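Section 4: Setting up the Nokora for your first overnight ride

This section assumes the rack is already bolted on (Section 3) and that you have forgiven us for the fourth bolt. Allow an evening. Do it indoors if you can, because the small spring in the left clip enjoys grass.

What should be in the box

Two panniers, one handlebar bag, four clips, one hex key, one tube of Zervas paste, and a card with a Potmont address to write to if any of these are missing. The card itself is never missing.

4.1 Fitting the clips

1. Lay each pannier on its face with the back plate up.
2. Slide the upper clips into the rail until the arrows meet. They will resist. Keep going.
3. Turn the hex key a quarter turn clockwise. A quarter turn is less than you think.
4. Hang the pannier on the rack and lift it by the handle. If the bike comes with it, the clips are closed. If the bike stays where it is, go back to step 2.
5. Set the lower hook so that it sits behind the rack leg. Check that your heel clears the bag at every point of the pedal stroke.

Caution: Do not use the Zervas paste on the clips. It is for the rack bolts. On the clips it works beautifully, right up to the first pothole.

4.2 Loading

1. Weigh each pannier packed. The pair should be within 2 pounds of each other. A bathroom scale is fine.
2. Put the heavy things at the bottom and toward the wheel hub. Tools, stove, the hardback you won't read.
3. Put rain gear on top, including in April. Especially in April.
4. Roll the top down at least three times, then buckle.

Note: Three rolls keep out rain. They do not keep out a river, and the customer who wrote to ask has our sympathy.

4.3 The shakedown ride

Ride somewhere dull before you ride somewhere splendid. A loop of an hour or so will tell you most of what is wrong, and you will still be close enough to home to sulk in comfort.
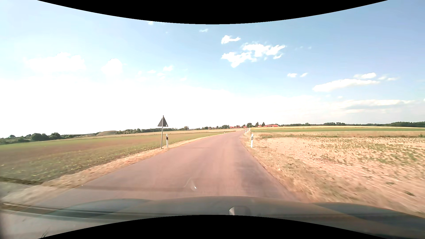 A loaded bike steers like a polite cow, and the first few miles are for getting used to that. Hold the bars loosely, brake early, and stay in the saddle on climbs until you know how the back end behaves. Quiet farm roads suit this best. Choose one that is narrow and paved, with open fields on either side and a gentle bend to the right to see how the bike leans, and you can wobble with some dignity. Where the pavement changes color, treat it as a change of grip until you have learned otherwise.

1. Ride ten minutes, stop, and push down on each pannier. Any rattle now will be a conversation by lunchtime.
2. Retighten the rack bolts. They settle on the first ride. Ours do too, and we know them personally.
3. Brake firmly from a moderate speed, in a straight line, with no one behind you.
4. Ride home and repeat step 1.

Caution: Do not swap the bags from side to side to cure a pull in the steering. Find out which one is heavier. It will be the one with the stove.

4.4 If something is wrong

Bike sways at low speed: load is too high or too far back. Repack as in 4.2.

Bike sways at high speed: slow down, then see above.

Clicking once per pedal turn: heel is touching the bag. Move the hook back one notch.

Clicking at random: tent pole, probably. Ebbe Rønning in our workshop once spent a whole Sunday taking apart a rack for this noise, and it was a spoon.

Handlebar bag droops: the strap goes over the stem first and then under. The drawing on the bag shows it the other way. We have 284 of those bags left and intend to sell them all.

4.5 Spare parts

Clips are part 114 and lower hooks are part 121. Order by number. If you describe the part in words, Qusai Daher will send you what you described, and he is very literal. The older Jullura clips look identical and fit perfectly well, but they cannot be removed afterward.

Keep the hex key in the handlebar bag, on the side away from your snacks. Section 5 covers washing.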